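Iltton Branch Line Station Survey
Progress report to the Nurkar Fund, second period

Dear friends at the Fund,

It is a pleasure to write to you again, and we'd like to start with a thank you for your patience over the winter, when there was less to tell than any of us had hoped. The second half of your grant reached us in January and the work has moved along nicely from that point. We are now well past the middle of the project, and the story of the old Iltton branch is a good deal clearer than it was when we applied to you (and in one or two places quite different from what we told you then, which we'll come to).

You will remember that the survey set out to record every stopping place on the branch between Iltton Junction and the quarry at Szűcs, including the flag stops that never appeared in the public timetable. The field walks are finished. We have measured what remains of the platforms, drawn up the footings at Szűcs, and walked the cutting twice, once in leaf and once bare, and the second walk showed us a good deal more. The brick base of the water tower was hiding under ivy about forty steps north of where the 1920s map puts it, and we have marked the corrected spot on our plan.

The archive side has been slower but very rewarding. The railroad's own papers were split up when the line closed, and the part we had access to came to 872 sheets: track plans, station agents' letters, freight bills, and a long and rather grumpy correspondence over a leaking roof. All of them are now scanned and have at least a short title in the index. Fuller descriptions are still being written, and we expect those to keep us busy into the summer.

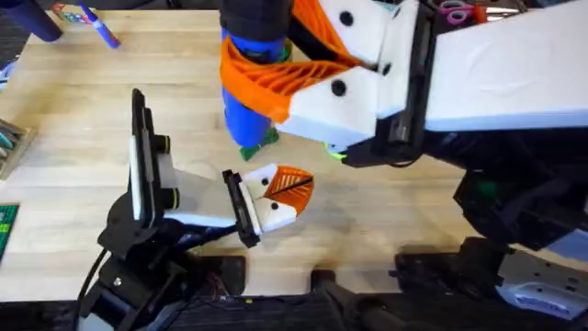

STATIONS AND STOPS

The biggest change to our earlier account concerns Jirinance. In our application we described it as an original station, opened with the rest of the branch, and we were wrong. The agents' letters show that trains ran straight through Jirinance for the first few years, and that people living there had to walk back along the track to Iltton or find a ride with the milk wagon. A shelter went up after a petition, then a proper platform, and only much later the little ticket office that older residents still talk about so fondly. We have rewritten that chapter from the beginning, and we think it is now the best one in the booklet.

Szűcs has given us more trouble. The passenger platform and the quarry siding seem to have traded places at some point, and the two track plans we have don't agree on when. We would love to settle this before we print, but if we can't, we will show both plans side by side and let readers make up their own minds.

THE BOOKLET AND THE SIGNS

The text of the booklet is in its second draft. We plan to print 200 copies, as agreed, with a share set aside for the schools and the library before any go on sale. The trail signs are a little behind. Our first choice of post turned out to be too short for the snow we get along the cutting, so we have asked for a new quote on a taller one, and the wording for the Jirinance sign had to be done over for the reasons above.

MONEY

Spending is close to plan. Scanning came in under what we had allowed, and walking the line cost us little beyond gas and sandwiches. We have kept $2000 back for the signs and would ask your permission to move the savings from scanning over to the same heading, as the taller posts will surely cost more. A full statement will come with the final report.

WHAT COMES NEXT

Between now and our next letter to you we mean to finish the index, get the booklet to the printer, and have the signs ordered. We'd also be so glad to welcome anyone from the Fund who would like to walk the line with us. The stretch from Jirinance to the cutting is level and easy going, and the path is usually dry by ten in the morning.

With warm thanks from all of us at the Iltton Branch Line Station Survey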